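Food Waste Caddies: Progress Report to the Horby Fund
October

The grant of 3,000 was given to help us cut the food waste going into general rubbish at the Kundwood building. Spending is on track and the first stage is complete.

Before ordering in quantity we compared small tabletop bins for the break areas. The large floor bins by the doors were being used for everything, and fruit was the main problem. Apple cores and half-eaten apples were left on the tables or dropped in with the paper.

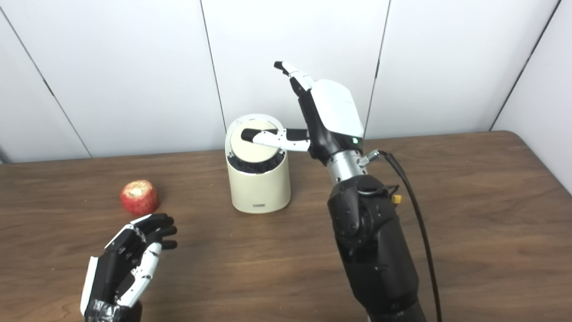 We settled on a cream bin with a swing lid and a black liner. It is small enough to stay on the table during lunch and light enough to carry to the kitchen with one hand. We have ordered 20 from Michalski, and 2 of these are to be kept as spares. Delivery is expected before the end of the month.

Users raised two points. The first was the lid, which some people found fiddly when it did not sit level. We have asked Michalski whether replacement lids can be bought separately and are waiting for an answer.
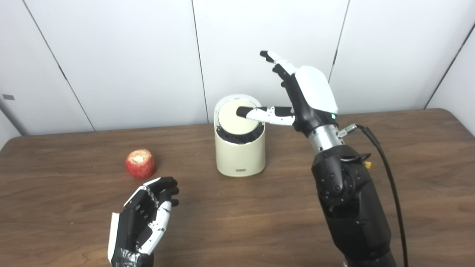 The second point was the liner. If the bag is too short it slips down when the bin is filled, and the cleaners then have to wash out the inside. We now buy a longer bag from Furkelik and fold it over the rim. This costs slightly more per roll, but the difference can be met from the existing budget.
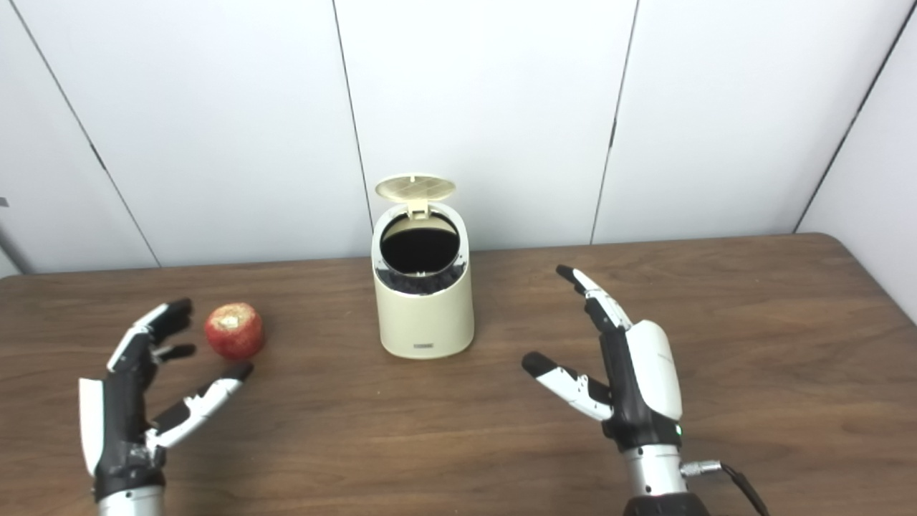
Emptying will be added to the evening cleaning round, with a second collection at 2 p.m. in the larger break area. Liners will be kept in the kitchen cupboard.

Still to do: agree the wording for the table signs, confirm the collection point for full bags, and weigh the general rubbish again once all the bins are in use. The weights will be included in our next report. We are not asking for any change to the grant at this stage.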